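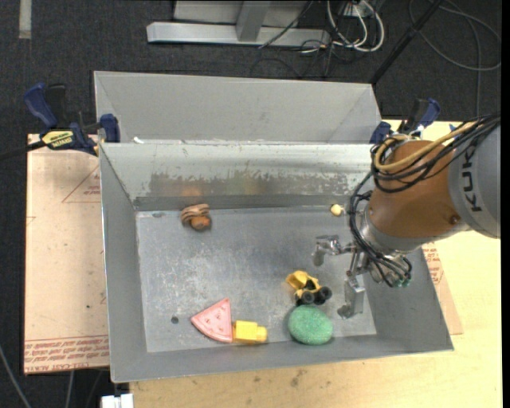 The bin in question, front one of the pair. The floor is what I'm asking about.

Scuffed metal bin for kids' toys: rescue it, line it or give up?

Posted in Home & Workshop > Metal things
Viewed 842 times

I have inherited two grey sheet-metal bins, the big open sort with sloping sides. They stand one behind the other on a light wooden table I would quite like to keep in a respectable state. The plan is for them to hold small toys, of the watermelon slice variety, and to be rummaged through by people who are not tall and have no interest in my table.

The back wall has a wide, worn band where the coating has flaked, but I can live with that. The floor of the front one has had a life. It's covered in fine scratches, there are pale smudges that may or may not be part of the metal by now, and a few patches look properly worn. I've wiped it with a damp cloth, and then with a damp cloth and feelings. The smudges stayed where they were.

What I'd like to know:

Can the smudges be shifted without adding a fresh set of scratches to the collection? Is it worth painting the floor, or will the paint end up on the toys and then in somebody's mouth? And is there a way of stopping the thing sounding like a dropped drawer of cutlery every time a toy goes in?

I don't know what metal it is. It's grey. My budget is 23 pounds, which I realise puts me beyond the reach of the professional trade.

Bouazza

Prikham
Member, 2000 posts

Don't paint it. Paint on a flat metal floor that gets things dropped on it all day will chip, and you'll be back in May asking how to get paint out of a scratch.

Find out what the metal is first. Put a fridge magnet on the side. If it sticks, you've most likely got steel, possibly with a zinc coating, and the dull patches could be where that has worn thin. If it slides off, aluminium is a good guess, though some stainless will do the same to you out of spite.

For the smudges, warm water and washing-up liquid, a soft cloth, then rinse and dry it straight away. If that fails, mix bicarbonate of soda and water to a paste and try a small bit in a corner. Go gently and rinse it off soon, especially if the magnet slid. Keep vinegar away from it. It's the answer to everything on the internet and it will happily eat into zinc. Same goes for wire wool, unless you feel the floor could do with more texture.

Scratches you leave alone. It's a bin.

Run a finger round the top rim while you're there, slowly. Sheet metal edges can be nasty and small arms will be going over that one all day. If it catches, push-on rubber edging is sold by the metre. Measure the thickness of the metal before you buy any. I didn't, and I now own a great deal of rubber edging.

Biston

just put a towel in it

Vunen
Member, 38 posts

I hate to say it but the towel is nearly right. It'll bunch up in one corner within the hour, though, and collect every crumb in the house.

What you want is a piece of cork or closed-cell foam mat cut to fit the floor. Make a template out of newspaper first, as the corners of these folded bins are never quite the shape you think they are. Cut it a touch small so it drops in flat, and don't glue it. You'll need to lift it out to clean under it, and glue on worn metal is a whole other post. If your rummagers are at the age where they bite things, use cork and check it for missing corners, because foam comes away in lumps.

It covers the smudges too, so you can stop having feelings about them.

For the table, stick felt pads under the bin, or use another bit of the same mat if the bin gets shoved about. Felt picks up grit, and then you've made sandpaper. Look underneath now and again.

Bouazza

Magnet sticks. Bicarb paste took off some of the smudges and the rest are apparently structural. I'm going with cork for both bins so that the back one doesn't feel left out. The towel is in there for the time being and has, as foretold, moved to the corner.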